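The Cabbage Goes Last

Tue 12 December, gone nine at night, and the bin was still half the problem. Toys all shoved up against the left wall, dolphin on the cabbage, tiger-stripe ball on top. Arm hanging over the bare side like it had forgotten why it came in.
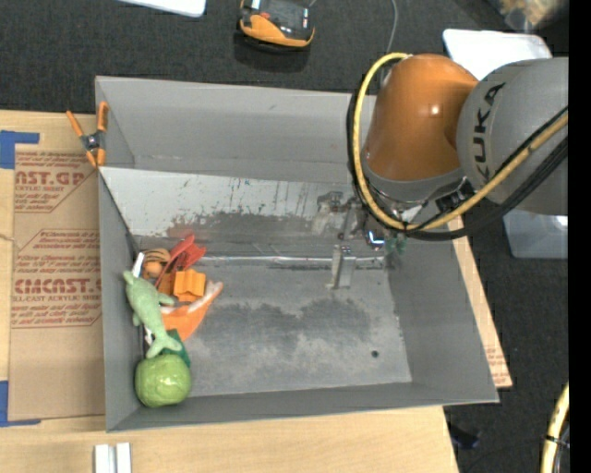 You're asking it to be brave about walls, Dong-geon Bang wrote, when the thread had been quiet for an hour. It won't go near one. You told it not to in April, go look.

Dorian scrolled. Coffee, cold. April was a mess of late nights and bad file names. wall_margin, wall_margin_2, wall_margin_REAL. There it was. A fat safety number he had put in the week the gripper kissed the old bin at Plakwood and bent a finger. Never took it out.

So it wasn't the camera. Wasn't the lights. 2206 lines of script and he'd been reading the wrong end of it since supper.

He typed a smaller number. Smaller again. Thought about the finger, what a new one cost, who would have to be told. Put it back up a little.

Run.

The brakes let go with that clunk he felt in his teeth. The arm swung left, slow, slow, he'd set it to old-lady speed. Hand on the stop button. Outside a truck went by on the Drodstead road and the whole bench hummed.

Down. The plate slid along the gray wall with maybe a finger of air – less – and he stoped breathing.

It took the dolphin by the middle. Lifted. The tail dragged over the cabbage and the cabbage rocked, thought about it, stayed.

Drop. Back for the next one. The red thing came up crooked but it came up.

He wrote to Dong-geon: wall was me.

Then: four out. going again

The answer took a while. Leave the cabbage for last, it said. Too round, too shiny, it will make you sad and you'll start changing things at midnight.

He looked at the cabbage. He looked at teh clock.

Just one try, he typed, and was already reaching for the keys.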